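How to test a two-armed robot on a household chore before you believe the demo

People ask whether a machine can clear the kitchen table yet. The short answer is sometimes, slowly, and with someone close by. You can get a better answer for your own chore by running a plain test in simulation first. We used this method at Zunen in May.

1. Pick one chore and write down where it starts and ends. "Tidy the kitchen" is too big. "Move the cup from the table to the counter" is a chore you can score.

2. Decide what counts as a failure before you run anything. Ours were a drop, a knock against the furniture, or more than 50 seconds without progress. Vaida Vanags wanted a fourth, for putting the item down upside down, and we added it.

3. Start every run with the arms in the same pose and the grippers open. Small differences here will spoil your numbers later.

4. Run 100 trials with nothing changed. If the robot can't manage this part, stop and fix it.

5. Now run 500 more and change one thing at a time – the position of the item, then the lighting, then the tilt of the head camera.

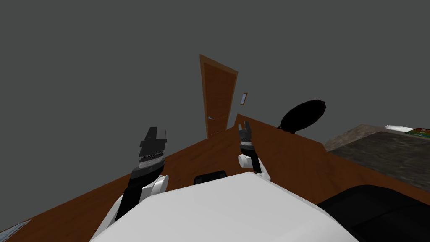 Keep the failed runs. Diệp Trương sorts ours by the step where they went wrong, and most fall into two groups: the reach was short, or the fingers closed too early. Both can be trained on. A robot that simply stops halfway is harder to fix, and you should log those runs separately.

6. Move to a real table only when the score holds steady across all the changes. Expect it to drop. Cloth, cutlery and anything wet will still give trouble, and a person will beat the machine on time.

7. Write up the result as a count of finished chores, with the failures listed next to it.

Last updated 2025-06-22 by Laine Lill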